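Culture > Collecting > Features

The Second Life of Secondhand Toys

The toy library in Trevby opens at 3 in the afternoon, and by then there is usually a line on the steps. It takes up the ground floor of an old shoe store. Members pay a small fee each season and borrow toys the way other people borrow novels. A train set goes home for a month. It comes back, gets checked over, and goes out again.

Heike Pfeiffer started the library after clearing out her mother's attic in Clollelberg. She found 40 boxes up there, most of them toys, and could not find a charity shop willing to take them all. "They wanted the dolls and the board games if nothing was missing," she says. "The rest was going to the dump." She rented the store the following April.

Toy lending is an old idea, but it has had trouble lasting. The work is in the sorting. Puzzles lose a corner piece and game boxes split at the seams. Pfeiffer spends two evenings a week at a long table in the back room, matching parts to their sets and writing up what has to be replaced. Wooden toys get a light sanding and a coat of oil. Anything with a battery is opened and cleaned. 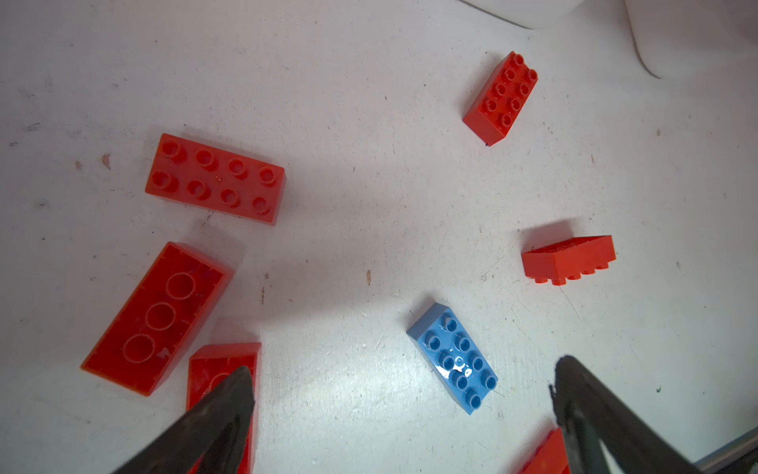 Plastic lasts longer than most parents expect, and it makes up the largest share of what families borrow. Good plastic toys from 40 years ago still come in and still work. The finish may be dull, but the parts hold. Building bricks are the best case. The chunky kind, with wide round studs, suits small hands, and a few red ones with a blue one mixed in are enough to keep a toddler on the floor for a while. A brick lying upside down shows how simple the thing is, a hollow shell with round tubes inside. There is very little in it to break.

Soft toys are harder. The library takes them only if they can go through a hot wash, and it turns away anything with loose eyes or old foam filling. Pfeiffer keeps one exception on a shelf behind the desk, a cloth bear sold under the Matubbar name, with 2 mismatched ears. It is not for loan.

Membership now stands at 70 families, and a second branch is planned in Vidura if the rent can be agreed. Pfeiffer would like a bigger back room this time – the shelves in Trevby are full and the train sets are stacked in the hallway. She is also looking for someone who can repair music boxes.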